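Inside the Paltalum 3 rewrite
Posted 11/03/2025

Paltalum is a file manager and backup app for Android phones, built by Codwood, a small software studio in Girkport. Version 3 replaces the copy engine, the search index and most of the settings screens. We spoke with the studio's lead developer by phone. The developer asked to be quoted by role only, which is studio policy.

The old copy engine dated from the first public release. It read a file, wrote it to the target folder and compared sizes at the end. "Size is a weak check," the lead developer said. "A file can be the right length and still have bad blocks in the middle. On cheap SD cards we saw it often enough to care."

Version 3 calculates a checksum while the file is being read and a second one after the copy is written. If the two differ, the copy is deleted and tried again, up to 3 times. The cost is speed. In the studio's own test, a folder of 1573 photos took 11 per cent longer to copy than under the old engine. The check can be switched off for a single job – long press on the Copy button – but there is no global switch, and the developer does not plan to add one.

Storage permissions

Much of the work went into storage access. Recent Android versions limit which folders an app can open, and users of older releases will remember being asked for the same folder over and over. "We were storing the grant against the path. When the card was remounted, the path changed and the grant was lost. Now we store it against the volume."

Folders granted under version 2 have to be granted once more after the update. The developer described this as annoying but cheaper than a migration tool, which was started in May and dropped.

Search

The index is now kept in a separate module called Lukumay, which Codwood also plans to use in a desktop program. It holds names, dates, types and folder tags, and it does not read the contents of documents. It updates when the phone is charging, or on demand from the menu.

"People ask for full text search. I understand why. On a phone with 3 GB of memory it makes everything else worse, so it stays out until we can do it in small pieces."

Results are shown in batches of 100. Earlier builds loaded the full list, and scrolling stalled on large photo folders. Filters can be combined and saved as a shortcut on the home screen.

Thumbnails

Previews are now made at two sizes, one for the list and one for the grid. Colour profiles are respected, and images with a rotation tag are turned before the preview is saved. The cache has a fixed limit, set by the user, and the oldest previews are removed first. Moving a file inside the same volume keeps its preview. Moving it to a card does not.

"The grid was the slowest part of the app and the part people opened first," the developer said. "We spent longer on it than on the copy engine, and I would do it in that order again."
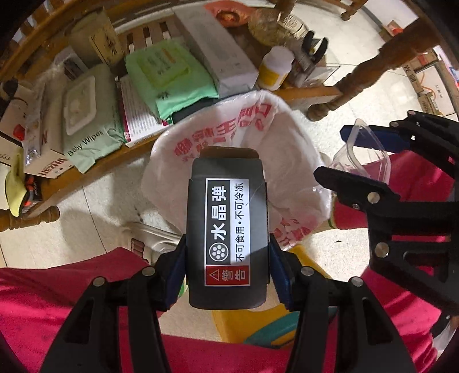
Price and availability

The basic app remains free and carries no ads. Scheduled backup and network folders need the paid licence, which is a single purchase and covers all version 3 updates. Licences bought for version 2 are recognised on first launch, provided the phone is online at that moment.

Asked what comes next, the developer named two items: resuming a network copy after the connection drops, and a proper log that can be exported as plain text. "The log exists now, but it was written for us. Half of it is codes. I want someone to be able to read it and see which file failed and where it was going."

The update is being released in stages – phones running the beta get it first. The backup file format is unchanged, so archives made in version 2 open without conversion.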